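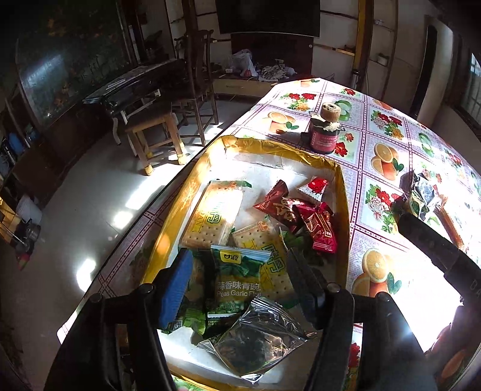 Re: [mustberg-grasp] Clear film, direct sun, and when to close the fingers

Lists > mustberg-grasp > Archive > 2018-07-23

Hello everyone,

Thank you for this, and please forgive the slow reply. I wanted to go back through our own recordings before answering and that took me a good deal longer than I'd planned (I kept stopping to watch them!). I'm leaving the original message in, a piece at a time, so that people who only get the digest can follow along.

> We have been trying to reproduce the closing result from your Durkville
> write-up with our own hand-held gripper recordings, and we get nowhere near
> it on snack packets. Boxes and jars are fine. Anything in clear or shiny
> film goes badly, and it's a great deal worse in the late afternoon when the
> sun comes straight into our room. Did you filter out the sunny recordings?

No, we kept all of them, and I would beg you to keep yours. The snack tray on the flowered and orange-print tablecloth is a good one to have in mind. The sun there is so strong that the far part of the white tray lining simply bleaches out, and a patch of tablecloth under the other gripper arm goes the same way. Our first thought, too, was that a learner couldn't get anything useful out of views like that. But the green garlic pea packet between the pads is perfectly readable, and so is the silvery package with the dark brown thing in it, and those are what matter for the next half second of motion. If you throw out the whole recording for the sake of the bright corner, you lose all that.

We do mask. Any patch where the picture is fully washed out gets marked, and the part of the network that guesses depth is told not to answer for it. The part that picks the motion still sees everything. We tried masking for both early on and it made the motion part timid, so that it hovered over the tray and never committed. I suspect this is where your version and ours differ most, and I'm sorry to say the write-up is very muddy on the point. A corrected paragraph will go into the November revision.

> The other thing we can't match is your "close" label. We mark it when the
> fingers begin to move inward. Is that what you do? With our labels the
> policy closes early and pushes the packet away.

Ah, now this one I feel bad about, as we went back and forth on it ourselves and only wrote down where we ended up in a footnote. We don't mark the start of finger motion. People who are good with the hand-held tool begin to close while they're still lowering it, and they adjust as they go, so the start of motion is all over the place from one person to the next. What we mark is the first moment when both pads touch the object, found by watching the outline of the object change, and then we train the policy to guess how far off that moment is. So at every instant it is answering "how long until both pads touch?" and the finger opening follows from the answer.

For a box this hardly matters. For a soft packet it matters a lot! The top seal on that pea packet is pale and crimped and stands up between the pads, and it's terribly tempting for a learner to treat the seal as the object. Ours used to do just that. It would close on the thin strip at the top, get contact on one side only, and tip the packet over into its neighbors. With the time-to-touch labels it learned to go lower. I can't promise you it has learned anything deep about packets, but the closing point moved down toward the fuller part, and that was enough.

> Finally, how many recordings did you use, and from how many rooms? We have
> one room and are wondering if we should stop now and find more.

The set we trained on has 2,914 recordings from 5 homes, and yes, if I had to choose where to put your next month, I'd put it into other people's rooms. We held one home out completely and ran 100 grasps there for each version. The version with start-of-motion labels did well on jars and poorly on film, much as you describe. The version with time-to-touch labels failed 3 times in its whole run, and every one of those was a small twisted candy wrapper that got caught by its tail instead of its middle. Red wrapped candies with gold lettering, the jagged ends sticking out in all directions, lying close together against the tray wall: I have come to dread them a little. The wall stops one finger from getting down beside the candy and the loose end of the wrapper is the easiest thing in reach.

Please read that result with some care, though. The held-out home had softer light than the others, so it says less about sun than I would like. We're hoping to fix this at Warance when the days are right for it, with the blinds up and the trays set by the window, and I'll post whatever we find, good or bad.

A few smaller things, while I'm rambling:

Leave the clutter in. We had a spell of tidying the trays so each packet had some air around it, and the policy that came out of it was helpless in a real tray. A biscuit pack leaning behind the packet you want, partly hidden by it, is the ordinary case.

Patterned cloths gave us less trouble than we'd feared. Printed oranges look quite round and pickable to a depth guesser that has only met plain tables, but once several patterned cloths were in the training set the policy stopped reaching for them. With one room and one cloth you may well be teaching it that particular cloth.

Check the colors of your pads. Ours has a bright blue ribbed pad on the left finger, and the touch finder leaned on that blue far more than we knew. When we turned the pictures to gray, its contact times on that side drifted badly. We now shift the pad color at random during training and the trouble has gone away. If both your pads are black, our released touch finder will probably do poorly for you until you retrain it, and that alone might account for some of your gap.

The label code is in the Magalhães folder on the shared drive, next to the older version, which I've left there for anyone who wants to compare the two. If the folder won't open for you, write to me off list and I'll send it over.

And do please send us a handful of your late afternoon recordings, the worse the better. I'd love to run them through our labeler and see whether the touch times come out sensible, and it would be a real help to us to look at a room we didn't set up ourselves.

With warm wishes to all of you,

the Warance grasping group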